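Contents | Previous | Chapter 6 | Next | Glossary | Index

Chapter 6
Closures, Necks and Sleeve Labels

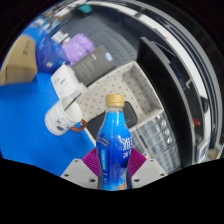 Figure 6.1 Drink bottle with ridged screw cap, short transparent neck and glossy wrap label.

6.1 Scope of the chapter

The preceding chapters treated the container body as a pressure vessel and as a stacked load. The present chapter deals with the parts that the buyer handles and reads: the closure, the neck and the label. These parts account for a small share of the total mass of a bottle and for a large share of the complaints received by a filling plant. In the June returns at the Jestia plant, used as the running case in this book, 3771 bottles were logged as faulty. The log sorted them by closure, neck, label and body, and the body was the smallest class.

The reader should be able, by the end of the chapter, to name the parts of a screw closure, to select a neck length for a given cap, to describe how a sleeve is fitted to a waisted body, and to judge whether a label design will remain readable on a curved surface.

6.2 Terms

Closure. The removable part that seals the opening. In this chapter the word means a threaded cap unless stated otherwise.

Ridging. The set of raised lines on the side wall of a cap. Ridging gives the fingers a hold when torque is applied. The cap in Figure 6.1 has a matte finish and a gold color.

Neck. The part of the bottle between the closure and the shoulder. A neck left clear of the label lets an inspector check the area just under the cap.

Shoulder. The region in which the diameter increases from the neck to the body.

Waist. A narrowed region of the body. The waist offers a natural place to grip, and it complicates labeling, as Section 6.5 explains.

Sleeve. A label supplied as a tube and shrunk onto the body with heat. A wrap, by contrast, is supplied flat and joined along a seam. On a finished bottle seen from one side the two are easily confused, and the general term "wrap label" is used in the captions of this book.

6.3 Torque and grip

Two values are specified for every screw closure: application torque, set at the capping head, and removal torque, measured after storage. Removal torque is usually the lower of the two. It changes with time, temperature and the condition of the liner, so a single reading taken at the end of the line says little about the bottle as opened at a table.

Ridges that are too shallow let the fingers slip. Ridges that are too sharp hurt the hand and tend to wear the inside of the capping chuck. Problem 2 at the end of the chapter asks for a comparison of the Drovalix and Erine cap profiles on this basis.

6.4 Color and position on the label

A printed label is designed flat and read curved. Only part of the circumference faces the reader at one time, and a large mark placed away from the center line will turn partly out of view. The large white Chinese character in Figure 6.1 shows the effect, with smaller white characters beneath it. Tiny lettering set in a narrow vertical strip suffers less from curvature – the strip spans few degrees of arc – but is limited by type size.

Graded color raises a separate matter. The label in the figure passes from bright sky blue at the shoulders through deep royal blue at the waist to a lighter blue near the base. White lettering has its strongest contrast on the dark band and loses contrast toward the light ones. Gloss adds vertical highlights, which may cover small type altogether under a ceiling lamp. Proofs should therefore be checked on a filled bottle as well as on the flat sheet.

6.5 Shrinkage at the waist

A sleeve must shrink more at the waist than at the shoulder. Artwork crossing the waist is compressed around the circumference, and the designer corrects for this by stretching the artwork in advance. The Jacquet method, introduced by Padmavathi Subramaniam and revised by Hậu Khúc, divides the sleeve into horizontal bands and assigns one correction factor to each band. For the worked example, a run of 600 sleeves is assumed, with the factors listed in Table 6.1. The first step is to measure the body diameter at the midpoint of each band.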